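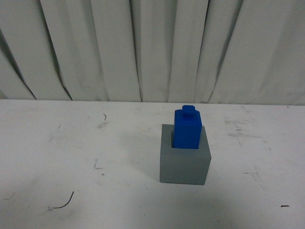 Testesser und Testköche gesucht

Für unser Rezeptportal Lirano suchen wir 40 Personen, die gerne zu Hause kochen und uns ehrlich ihre Meinung schreiben. Es geht im Juni um Aufläufe und gefüllte Teigtaschen, auch vegetarisch.

Sie bekommen von uns jede Woche zwei Rezepte, kochen sie nach und füllen danach einen kurzen Fragebogen aus. Besondere Kenntnisse sind nicht nötig – ein normaler Backofen und eine Küchenwaage genügen. Die Einkäufe bezahlen wir bis 200 Euro pro Person, bitte bewahren Sie die Kassenzettel auf.

Wer Allergien hat, soll diese bitte bei der Anmeldung angeben.

Anmeldung mit Kennwort „Auflauf 2642“ bei Ertuğrul Bayram, Redaktion Lirano, telefonisch am Dienstag ab 14 Uhr oder über das Kontaktformular.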